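Refinishing a Scratched Gloss Black Door Pillar Trim

Exterior pillar trims between the front and rear doors are usually molded in gloss black plastic with a thin clear layer on top. Automatic washes leave fine circular scratches in that layer, and door gaskets leave dull vertical bands. Both can be removed at home if the damage has not gone through the clear. Run a fingernail across the worst scratch. If the nail catches, the trim needs to be resprayed or replaced, and the steps below will only improve it.

What you need

Car shampoo, a clay bar and clay lubricant
Wet sanding paper, 2000 and 3000 grit, with a soft backing block
A small dual action polisher with a 77 mm pad plate
One cutting pad and one finishing pad
Medium cutting compound and fine polish
Low-tack masking tape
Panel wipe and clean microfiber towels

Preparation

Wash the door and the trim, including the gap along the glass seal. Grit sits in that gap and will end up under the pad if it is left there. Dry the area, then clay the trim using short, straight strokes and plenty of lubricant. Finish with panel wipe.

Mask the paint on both sides of the trim and cover the rubber seal completely. Compound dries white on rubber and is slow to remove. Leave a gap of 2 mm between the tape and the edge of the trim so the pad does not lift the tape.

Sanding

Skip this stage if the marks are only wash swirls. Test with the compound first on a small patch near the bottom of the trim.

Soak the paper in clean water with one drop of shampoo for ten minutes. Two shallow bowls are enough, one for soaking the paper and one for rinsing it between passes. 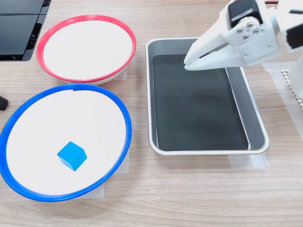 Bowls with red and blue rims on the bench.

Start with 2000 grit on the soft block. Sand in straight lines along the length of the trim, using only the weight of the hand. Six to eight strokes are enough before wiping and checking. The surface should turn an even, flat gray. Shiny lines that remain are the bottoms of scratches. Stop if the residue turns black, as this means the clear layer is gone at that point.

Switch to 3000 grit and work at 90 degrees to the first direction. Keep away from the outer edges, where the clear is thinnest. Rinse the paper often.

Machine polishing

Put three small dots of compound on the cutting pad and spread them at the lowest speed. Raise the speed to the middle setting and make four slow, overlapping passes. Plastic holds heat much longer than sheet metal, so touch the trim after each set. If it is more than warm, wait.

Wipe with panel wipe and inspect under a flashlight held at a low angle. Repeat until the sanding marks are gone, then change to the finishing pad and fine polish for two more sets at a lower speed.

Protection

Remove the tape, pulling it back over itself. Apply a thin coat of sealant by hand and leave it for the time given on the bottle. Keep the car dry overnight. In February or any other cold month, work in a heated garage.

Notes

Textured trims cannot be refinished this way.
Vinyl-wrapped trims must not be sanded.

Text: Velimir Pavlović, Prisham Trim Workshop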